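Section 7: Setting Up the Sideline Scoreboard Controller

This section covers pairing the Wonaseo handheld controller with a Clundent field scoreboard and preparing it for a football game. Mount the scoreboard and connect it to power before you begin. See Section 4 for mounting.

Pairing the controller

1. Switch on the scoreboard at the main panel. All digits light up, then go blank.
2. Hold the controller within 9 feet of the panel for the first pairing.
3. Press and hold LINK until the green light blinks.
4. Enter the four-digit board code from the label inside the panel door. The factory code is 1710.
5. Press ENTER. The home and visitor scores both change to 0.

Note: If the green light turns red, the code was not accepted. Press CLEAR and repeat from step 3. After three failed tries the controller locks for 7 minutes.

Caution: Do not open the panel door in rain. Close and latch it before the game starts.

Once the controller is paired, it keeps the board code in memory, even with the batteries removed. You only need to pair again if you replace the controller or reset the board. 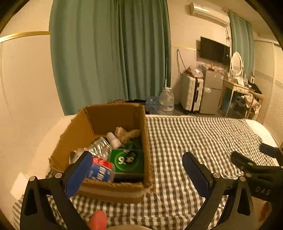

Choosing the game settings

1. Press MENU, then select FOOTBALL.
2. Set the quarter length. Check with your league for the correct time, as junior varsity and varsity games may differ.
3. Set the halftime length.
4. Set the number of time-outs for each team.
5. Press SAVE. The game clock shows the full quarter length and stays stopped until you press START.

Note: Settings cannot be changed while the clock is running. Press STOP first.

Keeping score

Press HOME or VISITOR, then the number of points, then ENTER. To take points off, press the team key, then MINUS, then the number. The down and the yards to go have their own keys on the right side of the controller and do not need ENTER.

Possession is shown by an arrow. Press POSS to switch it. The arrow does not change by itself after a score or turnover.

Range and interference

The controller works up to 726 feet from the board with a clear line of sight. Metal bleachers and press box walls shorten this distance. If the signal drops, the clock keeps running on the board and the controller beeps twice. Move closer and press LINK once to reconnect. Do not hold the key down, or pairing will start over.

If a second board is in use nearby, as at the Backlund and Wuledow fields, set each one to a different channel before pairing. Channel settings are covered in Section 8.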